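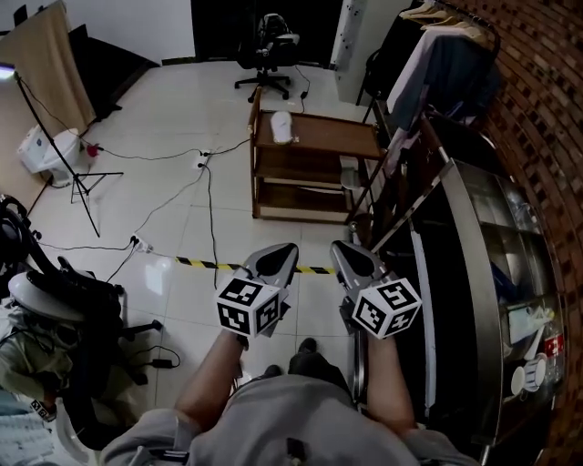 # Trallirow Rovers: Reviving the 1,000 Supporters' Scarf

Project report, Sport and Community module
Shuzhen Mao, Ferenc Major and Réka Szénási

## Background

Trallirow Rovers play at Kerkov Road and draw crowds of up to 1,000. In their first season the club sold a knitted scarf in maroon and cream, made by a local mill called Zamfir. The mill closed, and later scarves were printed in polyester with the current crest. Our project looked at whether supporters would buy a new version of the old scarf, and what it should look like.

## Method

We handed out a one-page survey at two home games in February, at the gate and in the tea bar. 115 people filled it in. We also interviewed Kálmán Fodor, who looks after the club's old programs, and Man-lok Yen, who runs the shop. Mr. Fodor lent us an original scarf so we could measure the bars. Each one is 10 cm deep, with a thin cream line at both ends.

The survey asked about color, material, crest and price. We left out a question on length, which was a mistake – several people wrote a comment about it anyway.

## Results

Most people wanted the original bars kept as they were. The crest split opinion. Older supporters mainly asked for no crest at all, and younger ones preferred the current one, small, at one end. Of the people who answered, 38 said they would pay extra for a knitted scarf. The rest wanted the price kept level with the printed one.

Ms. Yen told us the shop has had trouble with leftover stock before, mostly away shirts, and she would only take a short first run.

## Sample

Grurketti, a knitwear firm, made us one sample from our drawing. The maroon came out too close to brown, and the cream line was wider than on the original. We sent back a corrected drawing with a yarn reference. The second sample had not arrived when we wrote this report.

## Next steps

- Check the second sample against Mr. Fodor's scarf
- Ask about length at the next home game
- Get a price for a short run with and without the crest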